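Section 6. Good Practice When Handling Parts with the Gripper

We know you would like to get on with the fun part, and so did we when the first Lerkeo arm came out of its box! Please read this section through once before you start all the same. It covers the house rules that every Lerkeo user is asked to follow, whether you work alone at a kitchen table or share a bench with a whole class.

Before each session

1. Check that the arm is clamped to the bench and doesn't rock when you lean a hand on it.

2. Look over the screws on the finger links. Snug is what you want — if you tighten them hard, the links will bind and the fingers will close unevenly.

3. Look along the wires between the links. A wire that is pinched or rubbed through means the arm stays off until it has been replaced (see Section 2 for spares).

4. Tell anyone nearby that you are about to switch on. It feels a bit silly when there is only one other person in the room, but please do it anyway.

Gripping a part

5. Bring the open fingers up to the part at slow speed, and stop before they touch it.

6. Close in small steps until the part is held, then wait a moment before you lift. Practice with a plain cube until this feels like second nature.

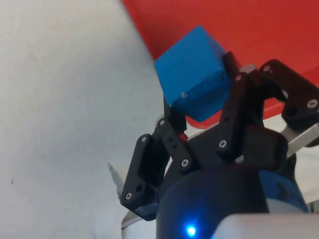
Blue cube held at the tips of the gripper, against a red surface.

7. Move the part along a path that you have already run once with the fingers empty. Scuffs on a practice cube are fine, so there is no need to throw it out.

8. Set the part down fully before you open the fingers. Never drop it from a height, even a small one.

CAUTION: Keep your fingers, sleeves and hair away from the links whenever the power is on. Use the stop button first and reach in second.

Note: If you share the arm, write any change to the grip settings in the logbook, along with your name. Seija Ikonen's group does a read-through of theirs every Thursday, and we think that is a lovely habit to borrow.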